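Nakach, the Jeltdale firm that has been talking about robots for its packing hall for as long as most of us can remember, has finally settled on a budget and, better still, on a rough order for spending it. The plan covers 2 palletising arms from Bai, with 3,000 pounds put by for training the people who will work beside them.

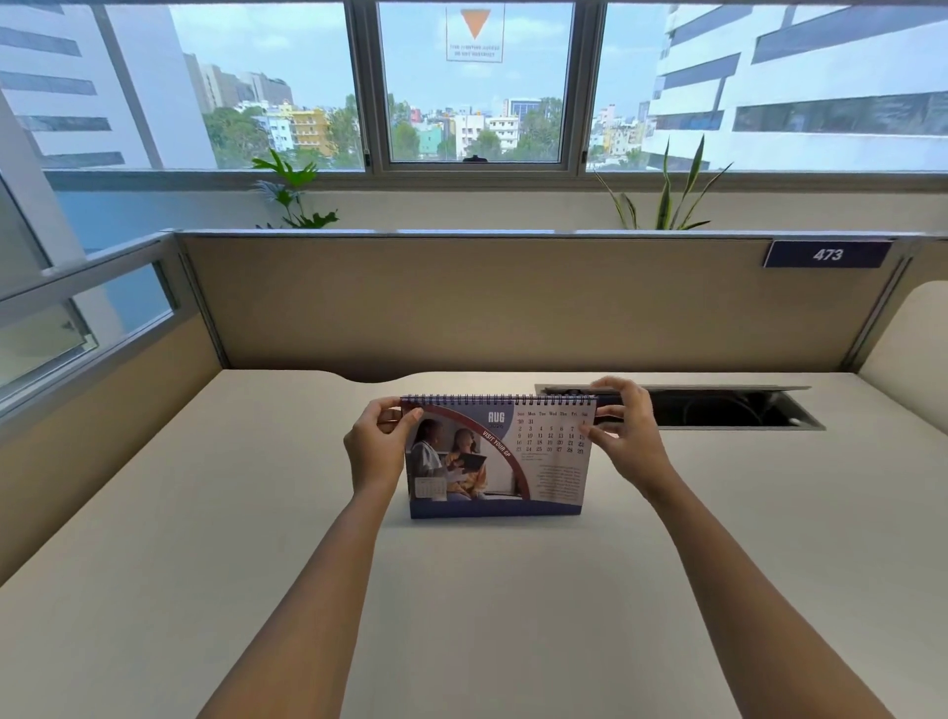

The August break was the first choice for fitting the arms, as the hall is quieter then and there is room to move the old conveyor out of the way. Bai's delivery times have put paid to that, sadly, and the work is now pencilled in for October, which gives everyone a little longer to get the floor ready (all 364 square metres of it!).
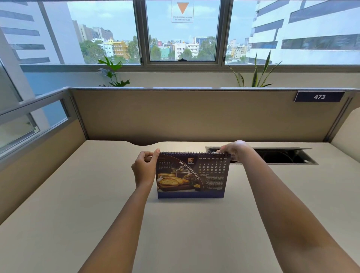 Safety fencing is being priced separately by Preltach, and a figure is expected before the order is signed. Staff who would like a say in the layout are warmly invited to drop their thoughts in at the planning desk, where the drawings can be seen until four in the afternoon.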